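Drawing a Floor Grid in One-Point Perspective
Premis Drawing Notes, updated 12th March

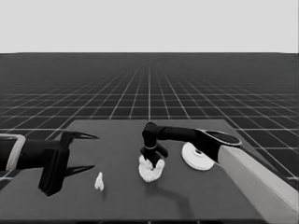
A floor grid is the quickest way to get furniture, walls and people to sit properly in a drawing. You need a sheet of paper, a hard pencil, a long ruler and an eraser. The method has two parts: a set of lines that run to one point, and a set of level lines that get closer together as they go back. The white lines on the dark floor behind the table do what yours should do, with the squares getting smaller and denser until they blend into one dark band short of the pale gray background. Stop drawing the level lines when you reach that stage on your own sheet.

What to use

Any smooth paper will do. I use the Kolter pad, which takes a lot of erasing. Tape the sheet down at the corners so it does not turn while you rule.

Step 1. Draw the horizon

Rule a light line straight across the page, a little above the middle. This is the eye level of the person looking. A higher line shows more floor, and a lower one shows less.

Step 2. Mark the vanishing point

Put a small dot on the horizon. Place it in the center for your first try.

Step 3. Divide the front edge

Rule a line along the bottom of the page and mark it off in 12 equal parts. An inch each is fine on a large sheet. Go smaller if you have to, but keep the parts equal.

Step 4. Rule the lines going back

Join every mark to the dot. Press lightly, especially near the dot, where the pencil builds up and smudges.

Step 5. Find the depth

Make a second dot on the horizon, well out to one side. From the bottom corner on the opposite side, rule a line to this second dot. It will cut across the lines from Step 4. Every place it crosses one of them, rule a level line across the floor. The gaps will shrink by themselves, so there is no measuring to do.

If the front squares look stretched, the second dot is too close to the first. Move it farther out and repeat this step.

Step 6. Check it

Rule a diagonal through one square near the front and carry it on. It should pass through the corners of the squares behind. If it drifts, one of your level lines is off.

Adding a table

Mark the four feet on the grid, then draw the legs straight up. Make the front legs the height you want. Run lines from their tops to the first dot to get the height of the back legs. Join the tops, then erase any grid lines the table covers.

Ink the parts you are keeping and let them dry before you erase the rest.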